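Home | Software | Notes | Gallery | Contact

Gallery: Sondudix on the two-arm cell

Posted in October by Heriberto Quintero

Sondudix is the control and planning layer we run on the two-arm cell. It takes a fixed overhead view and the joint readings from both arms, and it sends joint targets back. Everything between those two ends is covered in the notes. The gallery is for readers who want to see what the notes refer to, so the text is kept to what is needed to follow them.

The current task is cloth handling. A piece of cloth starts on the floor of the cell in no particular shape and has to end up in a basket. Cloth is a poor fit for the planner we had before, which was called Carroll and assumed that an object keeps its outline between one view and the next. Carroll would pick a grasp point, start the approach, and then stop when the outline moved by more than its limit. With rigid parts the limit was seldom reached. With cloth it was reached on most approaches, often before the gripper had touched anything.

Sondudix drops the outline. Perception now returns a height map of the floor area and a mask for the cloth, and grasp points are scored on local height and on the distance to the nearest mask edge. The score is worked out again at every planning step. If the best point moves by less than 17 mm the arm carries on with its present path, and if it moves further the path is rebuilt from the current joint positions. The figure came from replaying logs and has not been tuned since.

Control runs in two loops. The outer loop plans at 40 Hz and covers both arms in a single problem. The inner loop belongs to each arm separately and only follows the targets it is given. We tried planning for the arms one at a time, with the second arm treating the first as a moving obstacle. It worked when they were far apart. Over the middle of the floor the second arm would wait for space that the first had no reason to give up, and the run ended on a timeout.

The joint version uses a soft cost on the distance between the two gripper bodies, starting at 30 mm. Below that the cost rises steeply, but it is never a hard stop. A hard stop made hand-overs impossible — one gripper has to come close to the other for the cloth to change hands. The links above the wrist still have a hard limit, checked against simple capsule shapes.

Cables are the weak part of the model. They are not in the capsule set and they are not in the height map, since perception filters out anything joined to an arm. What we do have is a limit on wrist turns, counted from the start position, which keeps a cable from winding up over a long run. It says nothing about a slack loop passing in front of the view. When the mask is broken into pieces by something thin, the pieces are joined if the gap is narrow and the heights on both sides agree.

Logging and replay are handled by Drarnetti. Each run is stored as one file with the raw views, joint readings, targets, the grasp score at each step and the build number. The views in the gallery come from build 2782. Replay can swap any one module for another version while the rest is fed from the log, and that is how most faults are found. It is of little use for testing control changes, as the logged arm does not respond to new targets.

Ada is the small tool that reads these files and draws the score over the view. It also marks each step at which the path was rebuilt. Colours can be set from the command line. There is a known fault where the overlay lags by one step if the log was started before the arms were homed — load the file with the offset flag until it is fixed.

Open items for the next build: a slower approach in the last part of the descent, a better test for whether a gripper is holding one layer or two, and a release pose over the basket that does not depend on the order of the arms.
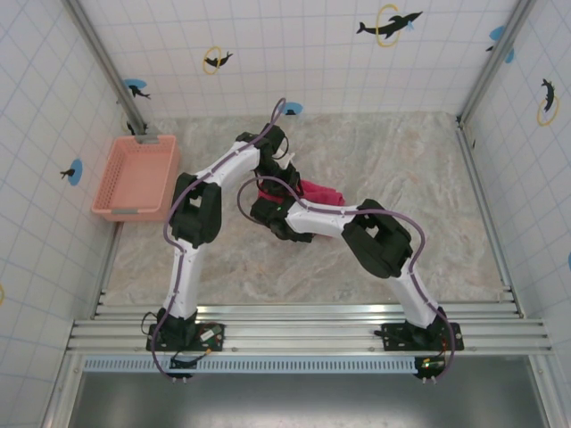

Both grippers close together over the cloth, basket at upper left. The range covered by the soft distance cost.

Related items
Sondudix: notes on the joint planner
Moving old Carroll configs to Sondudix
Drarnetti log format
Ada: command line options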